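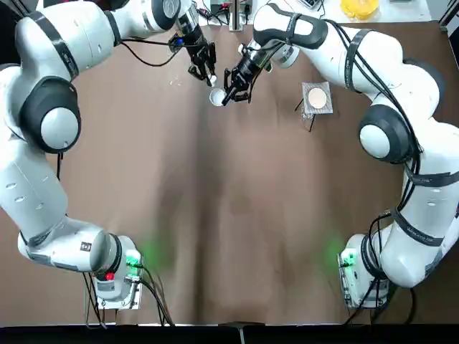 I think every shop that runs two arms over one table should have a handoff rule, and it should fit on an index card. Ours at Jumetti is mine, so blame me, Wing-sze Mak! One arm holds, the other waits, and you say out loud which is which before you hit go. Look how close those grippers get over one little white cup, with the right one holding it and the left hovering just above. I love watching that part, but it's also where I want people paying attention (phones down, please). The draft standard going around at Nundine runs to six chapters and gives handoffs three lines. Three! I'd happily swap a whole chapter for one more page on that.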